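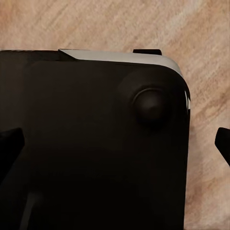

About Us

The Dullon Callboard covers live entertainment at Dullon and the other Trernier parks: stage shows, parades, street acts, the fireworks when there are any, and the long list of things that get announced and never open. We don't work for Trernier. We have never worked for Trernier, apart from Trefor, who ran a follow spot in the Harbor Theater for two summers and will tell you what he thinks of the rigging.

The site started 15 years ago as a single page of showtimes. The park printed its own showtimes, of course, but they were wrong often enough that people would walk across the whole place in the heat to find a chain over the theater door. Lizelle Kruger began writing down when the shows really went on and posting it at night. That page is still up, and it is still the most visited thing we have, which tells you how much the park's own schedule has improved.

What we believe, and what we don't

We get a lot of press releases. Most say that a show has been "reimagined." In our experience this can mean a new script and a new score, or it can mean that two dancers were let go and the finale is now a video. We wait until one of us has sat through it. If that makes us a week slower than the other sites, fine.

We also don't print opening dates as facts. We print them as "Trernier says." Pimura was going to replace the old pirate revue in the spring, then by the end of May, then "later in the season," and every one of those dates was reported somewhere as settled. When Pimura did open it was 20 minutes shorter than promised and the flying ship didn't fly. It's a decent show. Lurdes has seen it nine times and likes the second half. But we were told the ship would fly.
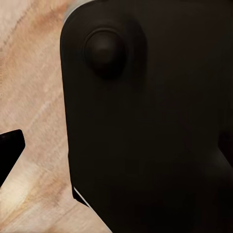
Rumors are the hard part of covering any park, and our rule on them is stricter than readers would like. Somebody's cousin in wardrobe is not a source. Two people who don't know each other, telling us the same odd detail, might be. It's the odd detail we look for, the bit that stands up from an otherwise smooth story the way that round, domed knob stands up a little from the flat dark face around it. A rumor with no detail like that goes in a folder. The folder has 63 items in it at the moment and we expect most of them to die there, including the one about the ice rink.

Who writes this

Lizelle Kruger edits the site and covers the Harbor Theater. She still times every performance with a kitchen timer and doesn't trust any running time given in a brochure.

Lurdes Antunes writes the show reviews. She trained as a choreographer and is hard on lip-syncing. Please do not write to her in defense of the lip-syncing.

Trefor Foulkes handles the technical side, meaning sound, lighting, effects, and why the fog was so thick on the night you went.

Carys Lewis covers parades and street acts, and keeps the archive of cast lists. If you performed at Dullon and she has your name spelled wrong, she wants to hear about it.

Sheldon Després does the history pages and argues with the official history, mainly over the seating. The park has always claimed that the Harbor Theater holds 2000. Sheldon went through every row with a notebook and got 867. We have asked three times where the rest of the seats are.
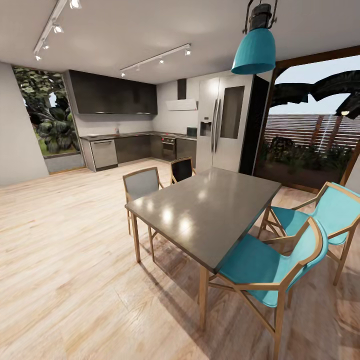 Dining table and turquoise armchairs, with the kitchen beyond.

Tickets, perks, and who pays

We buy our own annual passes. We have been invited to preview nights and we sometimes go, and when we do, it says so in the first line of the review. We don't take the hotel room. Sites that do take the hotel room seem to enjoy the shows more than we do, and readers can make of that what they like.

Money comes from a few small ads and from people who chip in. Neither gets anyone a kinder review. The maker of the souvenir programs pulled its ad after we wrote about the souvenir programs, and the piece is still up.

Getting it wrong

We do get it wrong. We said Sin, the adults-only Halloween cabaret, would close after one season, and it came back with a bigger cast and a worse title song. We said the brass band was safe. The band members read that here on the morning they were cut, and we still feel bad about it. Corrections go at the top of the story, with the old wording left in so you can see what we said.
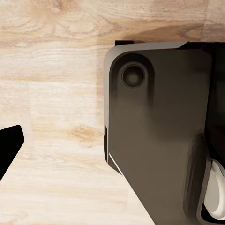

If you think something on the site is wrong, send us what you saw, which performance you saw it at, and where you were sitting. The last one matters more than people think, as half the arguments over whether an effect has been cut come down to a pillar on the left side of the balcony. We read everything. We answer most of it, slowly.

Please don't send us concept art unless you can say where you got it. We can't get you auditions, backstage visits, or better seats, and we don't know when the carousel organ is coming back. Trernier says soon.

Page last revised Jun 3, 2020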